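Masks Belong in the Config File
Posted 3/31/24 in Perception and Control

Most manipulation stacks I have read treat the wrist camera image as a picture of the world. It is a picture of the world plus a fair amount of the robot, and the software should say so in a place where somebody can read it.

At Turine we inherited a tape-following stack called Skumow. The segmentation node thresholds on hue, fits line segments, and hands them to the planner. The self-mask, meaning the set of pixels that belong to the arm and gripper, was a bitmap compiled into the node. No version, no record of the pose it was made in. When we remounted the camera in September, the bitmap stayed the same and the line fits got worse. We spent two weeks tuning thresholds before anyone opened the bitmap.

The fixed bitmap

A bitmap is fast, and it is correct for anything rigidly attached to the camera. It is wrong for anything that moves relative to it: cables, upstream links, a second arm. The usual fix is to grow the mask until the false detections stop. That works, and it costs field of view exactly where the fingers are about to go.

The rendered mask

The other camp projects the robot model into the image on every cycle. I prefer this, with reservations. The model has no cable in it. It has no tape wrapped over a link either, and tape creases and shines in ways the mesh does not. Our replay set has 3048 images, and 700 of them contain an edge on the robot that the model does not predict. Highlights are the worst offenders – a bright ridge on a dark surface gives a clean gradient and a confident line fit.

What the fitter has to sort out

Yellow tape on a speckled carpet sounds like an easy target. Hue handles the wide flat strips. It does less well where a strip is twisted onto its edge and turns into a thin brownish line, or where a short piece is nearly white. Meanwhile the black wrap and the cable offer edges of their own, and the gripper plate adds a row of ribs.
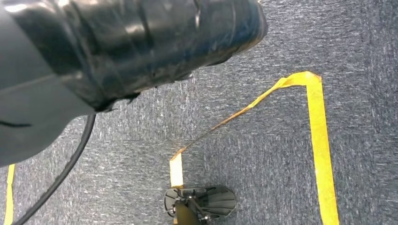 What I would require

Todorova, our replacement node, keeps 2 masks as separate layers: a static one for rigid parts and a rendered one with a margin set per link. Both are named in the config file and stamped with the calibration they came from. If the stamp does not match the running calibration, the node refuses to start. The integrators at Mimholm objected to that last rule and asked for a warning instead. I disagree. Warnings scroll past, and a stale mask produces output that looks plausible for a long time.

The cable still has no model. For now we mark a region as unreliable and pass that flag to the planner, which may move the wrist and look again before it commits to a line.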